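The Long Way Around a Small Kitchen

A conversation with Kathleen Lenihan about cloths, bowls and the trouble with putting things away

Kathleen Lenihan had the kettle going before I had my coat off, and by the time I found somewhere to set down my notebook she was already deep into a story about a shelf. It was a shelf she had taken down in April, put back up, and taken down again, and the wall behind it still had the holes to prove it. "I'll fill them," she said, waving a spoon at them. "I've been going to fill them for months. You learn to look past a hole if there's a nice plate near it."

She has been helping people with their kitchens for seven years now, mostly small ones, mostly rented, and mostly belonging to people who think they need a bigger place. Before that she ran the stockroom at Nic Giolla, the housewares shop her friend Treasa Nic Giolla opened with more than 1000 pieces of secondhand china and very little room to keep them in. That was where she got the bug. "Treasa would buy a whole house's worth of dishes in an afternoon, and I'd be standing there in the back with a box in my arms and no place to put the box," she told me. "You get good at it, or you go home with a sore back. I did both!"

I had come to talk about counters, and in particular about why ours never seem to stay clear. I'd expected a lecture. My own counter has been home to a waffle iron since last winter, and I said as much, feeling a bit like a patient owning up to the dentist. She wanted to know how often I made waffles. I said I thought I had made them twice. She nodded for a good long while and poured the tea.

"People think the counter is for cooking," she said. "Well, it is, for an hour of the day. The rest of the time it's where you come in and put your keys down, and where the mail goes, and where somebody leaves a glass. I don't fight that. I ask people what they do in there first thing in the morning, before they're really awake, and we start from that. If you make tea, the kettle stays out. If you drink juice, I'm not going to make you feel bad about the bottle."

She feels strongly about kettles. She likes a glass one, where you can see how much is in it, and she likes it near an outlet so the cord isn't crossing the place where you work. Cords in general are a sore subject. She once spent most of a visit on the floor of Conall Ó Riain's kitchen with a flashlight, trying to work out what a certain plug belonged to. It belonged to a radio in the next room. "He'd been stepping over that cord for four years," she said. "Lovely man. Makes a wonderful soup."

We moved on to cloths, which she had been wanting to get to from the start, I think, because she got up and came back with an armful of them. Kathleen puts a cloth on nearly every counter she works on. I had never thought of it as something you could do. In my family a tablecloth went on a table, and only when company was coming, and it was put away again before anyone could spill on it.

"My mother was the same," she said. "But think about a dark countertop with a lot of white dishes on it. You hear every single one of them go down. Clack, clack, clack, at six in the morning, with somebody asleep down the hall. Put a cotton cloth under there and it's a different room. And it gives you an edge! You look at it and you know, the dishes live on the cloth. When they start creeping off the cloth, you've got too many out."

She likes a busy pattern best, zigzags and dots and little crosses, because a crumb can hide in it until you're ready to deal with the crumb. She doesn't mind a fringe, either, though Treasa does. The two of them have been going back and forth on fringes for as long as they've known each other. Treasa says a fringe ends up in the butter. Kathleen says you should move the butter. The one thing they agree on is that the cloth has to go in the wash without any fuss, and she has given away some beautiful ones that couldn't.

From cloths it was a short hop to stacking, and on stacking she could have gone all afternoon. There is an order to it that she picked up in the stockroom, and she still can't walk past a pile of dishes without putting a hand on it. Plates go on the bottom, widest first, with bowls nested on top, and she likes the pile low enough that you can lift it in one go and see over it. She doesn't care in the least whether things match.

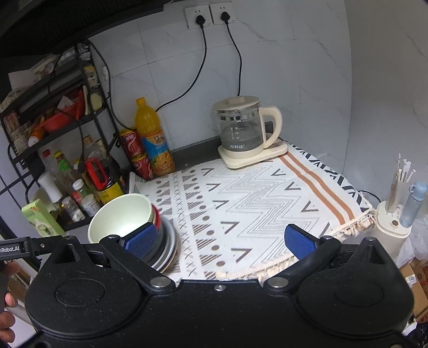
"A red bowl under a pale green one, plates with a bit of gray on the rim, and that's your everyday stack," she said. "I wouldn't want a matching set if you gave me one. With a set, you break one and you're sad about it for a year. With a stack like that, you break one and you go and find another one, and maybe it's yellow. What I do care about is that the top bowl sits down properly. If it's tipping, the one under it is the wrong size for it, and you'll be chasing it across the counter some night when you're tired."

I asked her about open shelves, since so many people seem to be putting them in, and she made a face and then took it back. She has nothing against a metal rack. They're strong, they go up in an hour, and in a kitchen with no cupboards to speak of they can be a great help. But they fill up. Dionysis Fragkou, who cooks more than anyone else she works with, has one that she has emptied and refilled with him so many times that they've stopped keeping track. "He'll call and say, Kathleen, it's happened again. And I'll say, what did you buy? And there'll be this long quiet on the phone."

Her rule with a rack is that the things you use every day don't go on it at all. They go on the counter, on the cloth, in their low stack, and the rack gets the things you use on weekends. It sounded backward to me. I had always thought the whole idea was to get everything off the counter. But she had me walk through my own breakfast, out loud, one step at a time, and I was embarrassed by how many times I opened the same cupboard door. I take a bowl out from behind three bigger bowls, every day, and every day I put it back behind them.

"So leave the bowl out," she said, very gently. "You've earned it."

Not everybody she meets wants to be talked around. Shinji Shibata, who hired her to help with a kitchen he shares with his two brothers, wanted bare counters and would not budge, and she says he was right. With three grown men coming and going, anything left out got used, and anything used got left in the sink. They gave each brother a shelf and a color, and the counter stayed clear except for the kettle. She went back a while later to see how it was holding up and they made her lunch. "Four dishes," she said, "and I couldn't tell you where a single one of those pans had been hiding. I was very proud."

I asked what she would tell somebody who was starting that evening, with one free hour and a counter like mine. She took her time over it and had another cookie.

"Wipe it down first, the whole thing, even the corner by the wall," she said. "You'll have to move everything to do that, so you'll have had it all in your hands. Then put the kettle back, because you'll want a cup of tea by then. Then your cloth, then your plates. And then go and sit down for a bit and leave the rest on the table. In the morning you'll see what you go looking for."

I did it when I got home, more or less in that order. I don't own a cloth with a fringe, so I used a dish towel with a stripe down one side, folded in half, and put my cereal bowl on it with two plates underneath. The waffle iron went to the top of the hall closet – next to the vacuum, where I had to move a box of Christmas lights to make room for it. Kathleen says the hall closet is a whole other visit, and she has asked me to have the kettle on when she gets there.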